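Givau tabletop set - fruit, basket and shelf

Version of November 4, 2023. Replaces the October draft.

Contents: 651 short episodes with the same small group of objects on one white table. Folder layout and object names follow the Hovard list.

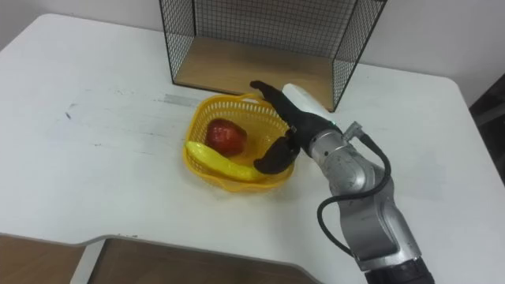
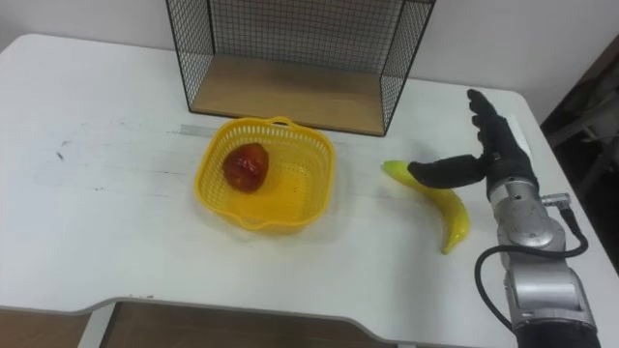
Yellow basket, apple, banana and wire mesh shelf. The banana is in the basket in the first picture and on the table in the second.

Objects
basket - yellow plastic, open lattice sides
apple - red
banana - yellow
shelf - black wire mesh, light wooden base, open at the front

Labels
Each episode has a start state and an end state. For each fruit the value is one of 3: table, basket, shelf. A fruit resting on the basket rim is labelled table. The basket has its own position field, measured from the front edge of the shelf base.

Known problems
The Gilent export drops the end state when it matches the start state - fill it from the start column. Pîrvu splits 2 and 3 share a index file; do not load them separately.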